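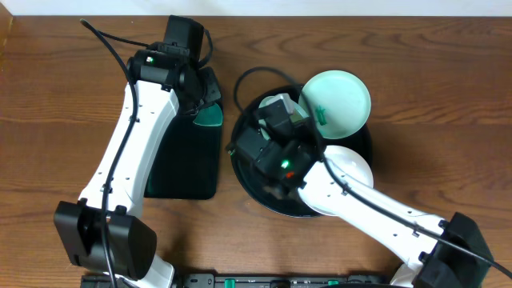
Under my last post one reader wrote that a second-hand dinner set is never a bargain, you always pay later for the missing pieces. I have thought about this comment all through May, and I partly agree.

Jun 4, 2025

My set is Pumolwood, the older shape. I paid 300 dollars for it in the shop on Sayce street. At home I found four side plates fewer than on the list. The shop was polite, but they did not have them.
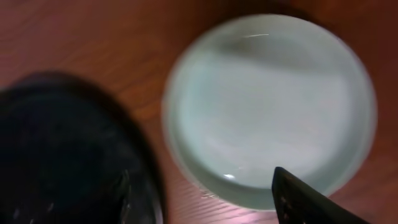
The pale green one, on the table.

Then I asked at Bindbridge, the replacement service. They wanted 16 dollars for one plate, and postage was extra. With that, my bargain became 376 dollars in total. So the reader had a point!

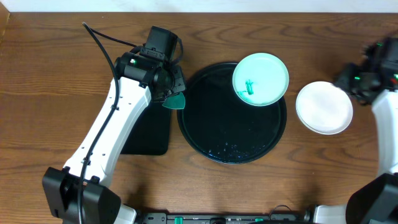

What I learned about buying: ask for the pieces one by one, in writing, and ask also about the glaze. Old glaze can have very fine lines which a seller does not mention. Colour is the other question, as the same name was used for many years and the green did not stay the same. A mint-green plate like mine, on a big black tray, is easy to judge. On a white cloth I would call it almost grey.
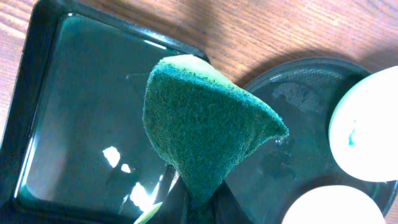
Some sellers write "cleaned with care" and I always ask what they mean. My neighbour uses a strong powder on everything and her gold rims are gone now. Painted flowers are also in danger. For plain glaze I am less strict, but the coarse dark green side of a sponge like this one I would keep away from any decoration, and use the soft foam side.

Next I am looking for the soup bowls. If you have seen Pumolwood bowls anywhere near Teneo market, please write to me – also when they are chipped, I would like to know the price.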